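Talk notes: Short-row heels without gaps
Skukham knitting guild, evening session, 30 minutes plus questions

Slide 1 - Title
Leave up while people find seats. Mention that the handout has the stitch counts, so there is no need to copy them from the screen.

Slide 2 - Scope
Socks worked cuff down, plain stockinette foot. Heel turned over half the stitches. Heel flaps and afterthought heels are left out tonight. All samples are in Zilley sock yarn on the same needles, so differences in the fabric come from the method.

Slide 3 - Where the gap comes from
Turning mid-row leaves a step between the turned stitch and its neighbor. The running thread at that point is longer than a normal one. Two places to watch: along the diagonal of the heel, and at the corners where the heel rejoins the instep. The corner gap is the larger one and is usually blamed on the wrong thing.

Slide 4 - Three methods
Wrap and turn: easy to learn, bulky when the wraps are picked up on the purl side.
German short rows: pull the working yarn up and over so the stitch doubles. Fast, easy to see. Work both legs together on the way back.
Shadow wraps: neatest on the right side, slow to read in dark yarn.
Pass the Alexiou swatches along both rows now. Ask for them back before slide 7.

Slide 5 - Pause
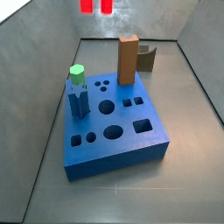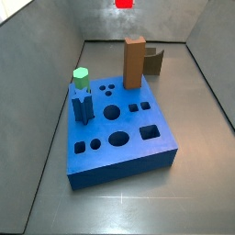
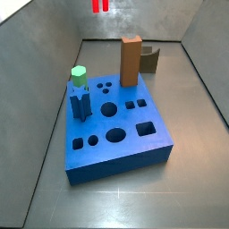
Blue block with shaped openings, three views.

Slide 6 - Working the heel
Heel on 30 stitches. Turn one stitch earlier each row until 14 doubled stitches sit at one side, 13 at the other and 3 plain stitches remain in the middle. Then reverse. The uneven split is correct - it comes from starting on a right-side row.
Say this twice. It was the most common question when the Skostum group tried the pattern.

Slide 7 - Closing the corners
Before rejoining the instep, lift the running thread between heel and instep and twist it onto the needle. Knit it together with the first instep stitch. Repeat at the other corner. Do not tighten the yarn to close the gap. It moves the slack one stitch over.

Slide 8 - Fit
Short-row heels are shallow. For a high instep, add a few gusset stitches before the heel and decrease them afterward. Swatch in the round.

Questions. Leave slide 6 on screen.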